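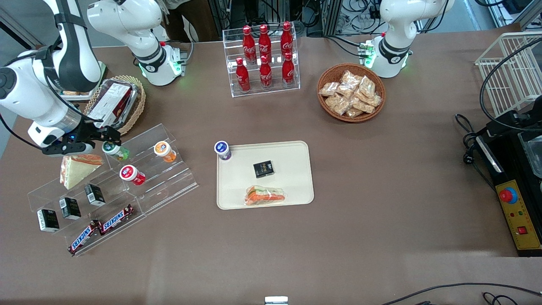
Botellas de Coca-Cola en un expositor transparente de dos niveles, y a la derecha una cesta redonda de mimbre.

Asunto: Re: [crianza] Fulares de malla para la piscina, ¿alguien los usa de verdad?

Hola a todas y todos:

Leo el mensaje de Tharushi y, con todo el cariño, no lo veo tan claro. Lo copio porque a alguna gente no le llegó con el cambio de servidor:

> El 4 de junio, Tharushi Ranasinghe escribió:
>
> Os recomiendo muchísimo el portabebés de agua Plodevari. Lo compré para las vacaciones y es una maravilla, se seca en 30 minutos y te deja las manos libres para bañarte con el peque. El de Karkel también está bien, pero tiene anillas y a mí se me resbalaban. En la tienda Kumarasinghe me dijeron que vale desde el nacimiento y hasta dentro del mar. ¿Alguien más lo tiene?
>
> Tharushi

A ver. Lo de los 30 minutos viene en la etiqueta, y me gustaría saber en qué condiciones lo midieron. El mío (el mismo modelo, talla única, azul) lo dejé tendido en el patio después de comer y a las siete de la tarde seguía húmedo por las costuras. La malla sí, la malla se seca enseguida. El refuerzo del hombro es otra historia, y es lo que te roza.

Lo que más me chirría es lo de «dentro del mar». El folleto que venía con el mío habla de ducha y de agua poco profunda, con el adulto haciendo pie todo el rato. No es un flotador. Si pierdes pie con una criatura atada al pecho, a ver quién deshace un nudo mojado con prisa. «Desde el nacimiento» me lo tendría que explicar alguien que no cobre por venderlo. Yo le preguntaría a la matrona o al pediatra.

Y eso de las manos libres... En la piscina yo tuve una mano en la espalda de la niña y la otra en la barandilla. Libres, lo que se dice libres, ninguna.

Del Karkel no opino, solo lo he visto puesto. El Urkley sí me lo prestaron un fin de semana y la tela cedía tanto al mojarse que acabé con la niña a la altura del ombligo. Lo reajusté dos veces y lo devolví.

¿Para qué lo uso entonces? Para la ducha del camping y para ir de la toalla a la orilla. Para eso cumple, aunque un fular viejo y fino me hizo casi el mismo papel el verano anterior.

Tharushi, una pregunta sin mala idea: ¿cuántos baños lleva el tuyo? En el mío el cloro se ha comido bastante el color y no sé si la tela aguanta igual que al principio. Si alguien lo tiene de hace dos veranos, que cuente cómo están las costuras antes de que los demás saquemos la cartera.

Un saludo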